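A Passing Score Is Not a Safety Record
By Geum-ok Joo

The failure that prompted this column took place entirely in simulation, and for that reason it was nearly closed without a report.
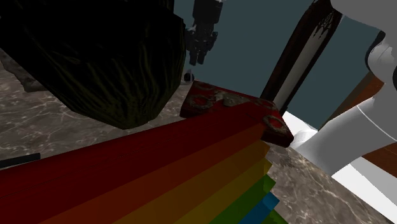 A manipulation policy under test at Medby completed 371 of 500 trials on a cluttered tabletop. The remaining 129 were logged as "no grasp" and averaged into the score. Woo-jin Ahn, who maintains the test harness, opened the contact logs for an unrelated reason and found that in 15 of those trials the arm had driven its closed fingers into a large object and kept pushing until the episode timer expired. The commanded force reached the actuator limit and stayed there.

The direct cause was ordinary. The controller treated a stalled joint as a tracking error and added torque to correct it. A force threshold existed in the configuration file, but the loader expected a different key name and silently fell back to a default of no limit. The unit test checked that the file loaded. It did not check that the value arrived.

I am less interested in the bug than in how it was scored. A missed grasp and an unbounded push are different events. The first costs a retry. The second, on a physical arm, costs a gearbox or a hand. Our benchmark gave both of them a zero.

Man-sik Wang has argued that simulated contact forces are too unreliable to support a safety claim. He is correct about the numbers. Rigid-body solvers produce force spikes that no real table would produce, and our meshes are coarse. But a spike lasts a few time steps. A push that holds at the limit for the rest of an episode is a control fault, and the accuracy of the solver has little bearing on it.

The usual reply is that the physical arm has its own protective stop. It does, and I would not run one without it. That stop is meant to be the last layer. If a policy reaches it regularly, operators learn to clear the stop and continue – I have watched this happen on a pilot line at Villier, where the reset button was worn smooth by March.

Three changes would be enough for now. Log peak and sustained force in every trial. Report force violations on a separate line that cannot be averaged into the success rate. Refuse to start if a limit is missing from the loaded configuration. Seul-gi Shim added the last of these in an afternoon. The second is still under discussion, mainly over what to call the column.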